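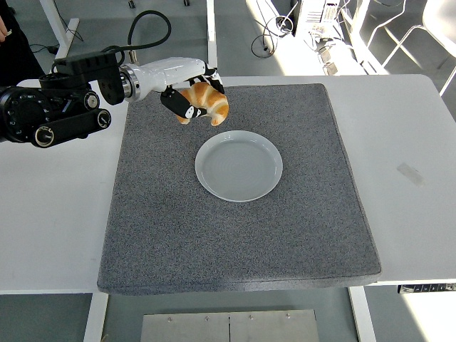 Ticket 238: second arm, parts quote and what we can put off
Opened by: Tyyne Jääskeläinen
Status: waiting on supplier
Queue: Equipment and budget

Wednesday, March 21, 2018, first entry

Hello all, me again, sorry! I need to get the equipment plan over to Owusu and I'm stuck on two lines of it, so I'm putting everything in one ticket instead of five emails.

The first is the spare hand. Horneck have quoted us for a complete one, and it's a lot more than I'd pencilled in back in January. I asked if we could buy just the finger pads (they're what we get through, after all, with the bakery items especially) and they said yes, but only in packs of 12. Does anyone know if the pads keep all right in a drawer? If they do I'd happily buy a pack now and push the spare hand into next year.

The second is the table. I'd budgeted for a fixed bench for arm number two and then somebody pointed out that we'd want it to go up and down. Fair enough, but a height-adjustable one costs more and has to come from Bastach, and their delivery is 8 weeks. Can whoever is doing the layout tell me if we really need it?

Reply from Josley support, same day

Hi Tyyne, pads are fine in a drawer if it's dark and not next to a radiator. Please check the revision letter on your hand before ordering, as the older pads don't fit the newer fingers. We can't hold the quote past the end of the month.

Tyyne, later

Lovely, thank you, that's the pads sorted. I've looked and ours is revision C, so I've asked Horneck to put that on the quote in writing (we got caught out like this with the wrist coupling and I'm not doing that again).

On the table: layout say adjustable, please, so the plates end up at the same height for both arms whatever mat we put down. I've moved it across and taken the money out of the shelving line, which nobody will thank me for. The mats themselves are cheap, so I've put down 2 and left it there.

Things I still haven't got a price for: a longer cable for the new arm, and something better than a bag of croissants every morning! We do get through them, and I'd like food to have its own line so it stops coming out of petty cash. If anyone has kept receipts, please drop them on my desk.

Leaving this open until Bastach confirm the delivery slot. Next nudge to them is on me.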